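Student Work > Computing and Information > Project Reports

Scheduling Delay in Amateur Online and On-Site Tournament Brackets

Print this page | E-mail this page

Filed under: Esports, Event Operations, Queue Models

July 2018

1. Purpose

Double-elimination brackets run by student clubs often finish late. The usual cause given is long matches. This project tested a second cause, the time between the moment both players in a match are known and the moment the match starts. We call this the call delay. The work used match logs from the Dostomville open series, which runs one-on-one fighting game events at the Alau hall with a smaller online qualifier.

2. Data

The logs were exported from Eder, the bracket program used by the series. Each record holds a match number, the two entrant numbers, a ready time, a start time and an end time. The ready time is written by the program when the second feeder match is reported. The start time is entered by hand at the desk.

The export contained 1,272 records. Of these, 49 had no end time and were removed, leaving 1,223. Records where the start time came before the ready time by less than a minute were kept and the call delay set to zero. Clock differences between the desk laptops explain most of them. Forfeits carry a match length of zero and were used only for the bracket order.

Entrant numbers were replaced with random codes before any analysis. Character choice and game score were not exported.

3. Method

A bracket can be treated as a directed graph. Each match is a node, and an edge runs from a match to the one its winner or loser enters next. The finish time of the event is set by the longest path through this graph once station limits are added. We wrote a discrete event model in which a match may start only when (a) both feeder matches are reported, (b) a station is free and (c) a call delay has passed.

Match lengths and call delays were drawn with replacement from the logs, separately for winners' side, losers' side and final rounds. Pooling the three groups was tried first and gave finals that were far too short, because the last rounds are best of five.

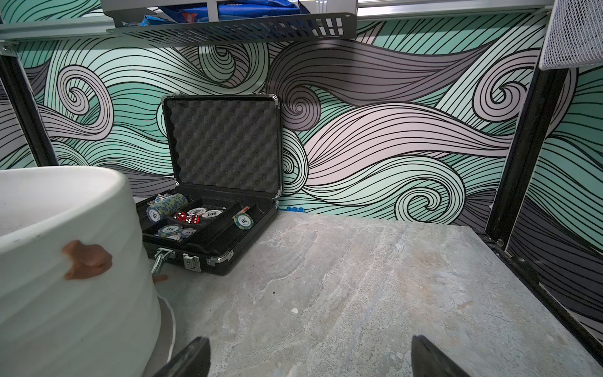

Page 45

Three desk policies were compared:

Policy A — matches are called in bracket number order. This is the default in Eder and the one in use at the hall.

Policy B — matches are called in the order they become ready.

Policy C — matches are called by the number of rounds still depending on them, highest first.

Each policy was run 100 times on the same set of random seeds, so differences between policies are not the result of different draws.

4. Results

Policy A gave the latest finish in nearly every run. The effect comes from the losers' side. Its matches have high bracket numbers, so they are held back while early winners' side matches take the stations, and the backlog is cleared one round at a time near the end of the event, when most stations are idle.

Policy B removed most of this backlog. Policy C finished slightly ahead of B, but the gap was smaller than the spread between runs and we do not claim a difference. Policy C also produced more cases of a player being called again directly after a match, which the series rules allow only if the player agrees. The model does not include that rule.

Cutting the call delay in half under Policy A had less effect than changing to Policy B with the delay unchanged. This was not expected. The call delay matters most in the last rounds, where there is no other match to fill the gap.

5. Limits

Station count was held fixed. At the real events, one station is moved to the Falus stream table partway through the day, and matches there wait for the broadcast. These waits are mixed into the logged call delays and cannot be separated, as Eder does not record the station. The online qualifier has no station limit, and the policy comparison does not apply to it.

Start times entered by hand are a further weakness. Several blocks of consecutive matches share the same start minute, which suggests they were entered together after the fact.

6. Further work

The station field has been requested for the August export. With it, the stream table can be modeled as a separate server with its own delay. A rest rule should be added to Policy C before it is tried at the desk. The model code and the cleaned log are stored with the course files under the title of this report.

Print this page | E-mail this page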